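首页 | 产品 | 使用指南 | 固件下载 | 社区 | 联系我们

Skiren 硬件钱包使用手册
第四章 首次设置与助记词备份
Skiren 文档组 12月更新

欢迎来到第四章。如果您是从第三章一路读过来的，想必钱包已经充好电，屏幕上也出现了那行小小的“请选择语言”。如果您是直接翻到这里的，也没有关系，只是请先回头看一眼第三章里关于检查封条的那一页，再接着往下做。

这一章要做的事情并不难，不过需要一段不被打扰的时间。我们建议您预留20分钟，把手机调成静音，泡杯茶也好，然后找一个身后没有窗户、头顶没有监控摄像头的位置坐下来。很多用户告诉我们，晚上九点以后、家里安静下来的时候做最合适，我们自己也是这么做的。

4.1 开始之前

请准备好下列物品：
· Skiren 钱包主机
· 随机附带的数据线（请尽量使用原装线，有些充电线只能供电，不能传输数据）
· 包装盒里的两张备份卡
· 一支油性笔或圆珠笔，不要用铅笔，也不要用可擦笔
· 已安装 Otov 桌面程序的电脑

注意：Otov 桌面程序请只从本手册封底印的地址下载。搜索引擎里排在前面的结果有时是广告，页面做得和真的一模一样，请您务必多看一眼地址栏。

4.2 创建新钱包

1. 长按主机侧面的电源键，直到屏幕亮起。第一次开机会慢一些，请耐心等一等。
2. 用上下键选择“简体中文”，按确认键。语言以后可以在“设置 > 通用”里更改，选错了也不要紧。
3. 屏幕会询问“创建新钱包”还是“恢复已有钱包”。第一次使用请选“创建新钱包”。如果您是从旧设备换过来的，请跳到4.5节。
4. 设置 PIN 码，长度为4到9位。我们建议用满9位，并且避开生日、门牌号和连续数字。
5. 再输入一遍 PIN 码确认。两次不一致时，主机会请您重新来过，不会因此锁定。

说明：此后解锁时，每输错一次，等待时间都会延长一些，请慢慢想，不要着急连续尝试。

4.3 抄写助记词

接下来是整本手册里最要紧的一节，请允许我们啰嗦几句。助记词就是您的钱包本身，主机丢了、坏了、掉进鱼缸里了，只要助记词还在，币就还找得回来；反过来，谁拿到了这些词，谁就可以把币转走，我们没有任何办法替您追回。

1. 主机会逐个显示24个英文单词，每屏一个，左上角有序号。
2. 把每个单词连同序号抄到第一张备份卡上。字写得丑一点没有关系，但请写清楚，尤其是 n 和 u、a 和 o 这几对容易混的字母。
3. 24个词全部抄完以后，按确认键，主机会从头再显示一遍，请您逐个核对。
4. 核对无误后，再抄第二张备份卡。请对着屏幕抄，不要对着第一张卡抄，这样万一第一张有笔误，就不会跟着错下去。
5. 主机会随机抽出几个序号，请您选出对应的单词。全部选对，屏幕会显示“备份已验证”。

警告：不要给助记词拍照，不要存进手机备忘录、网盘或邮箱草稿，也不要念出声来让语音助手听见。任何自称 Skiren 客服、向您索要助记词的人都是骗子，请直接挂断。我们的工作人员永远不会问您这个问题。

两张卡请分开存放。可以一张放在家里的保险柜，一张放在您信得过的另一处地方。潮气重的地区，最好再加一个密封袋。

4.4 连接 Otov 并做一笔小额测试

1. 打开 Otov，用数据线连接主机，在主机上输入 PIN 码。
2. Otov 左下角的圆点变绿，即为连接成功。圆点一直是灰色的话，请换一个 USB 接口试试，尽量不要经过集线器。
3. 点“添加账户”，选择“比特币”，给账户起个名字。名字只存在您的电脑上，叫“旅行基金”还是“别乱动”都随您喜欢。
4. 点“接收”，电脑和主机会同时显示一串地址。请把两边从头到尾对一遍，以主机屏幕上的为准。
5. 先转入一小笔，我们一般建议新手用100元左右等值的币来试。

提示：第5步到账以后，请试着再转出一点点，走完一个来回，您心里就有底了。网络繁忙时确认会慢，Otov 里的状态会停在“待确认”，这是正常现象，不需要重复发送。
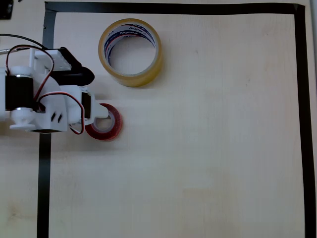
图4-1 用黑色电工胶带在浅色桌面上围出的工作区。

4.5 从旧设备恢复

1. 在4.2节第3步选择“恢复已有钱包”。
2. 选择助记词的长度，12个或24个都支持。
3. 用上下键逐个输入单词。每个词只要输入前几个字母，主机就会给出候选，按确认键选定即可。
4. 输入完毕后，按4.2节第4步设置新的 PIN 码。新旧设备的 PIN 码可以不同。
5. 连接 Otov，点“扫描账户”。账户多的用户请多等一会儿，我们的测试钱包里有1,226条交易记录，也能完整列出来。

注意：恢复完成后，请先确认余额与旧设备一致，再去清空旧设备。顺序千万不要反过来。

从 Prillton 一代钱包迁移的用户请留意，那款设备默认的派生路径与我们不同，扫描后余额可能显示为零。请不要慌，币还在原处。在 Otov 里打开“高级 > 派生路径”，选择“Prillton 兼容”，再扫描一次即可。

4.6 常见问题

主机提示“校验失败”：多半是某个单词抄错了，或者顺序颠倒了。请拿出备份卡，从第一个词开始慢慢核对。

Otov 提示固件版本过低：请先完成备份，再按第六章升级。升级过程中不要拔线。

想把币转到 Olatunji 多签保险库：请先完成本章全部步骤，再阅读第七章。多签账户的备份方式与单签不同，除了助记词，还要另外保存一份账户描述文件。

屏幕上出现了本手册没有提到的英文提示：请记下提示末尾的错误编号，通过社区页面发给我们。只发编号就够了，地址和余额都不必附上。

下一章：发送、手续费与找零地址

上一页 | 目录 | 下一页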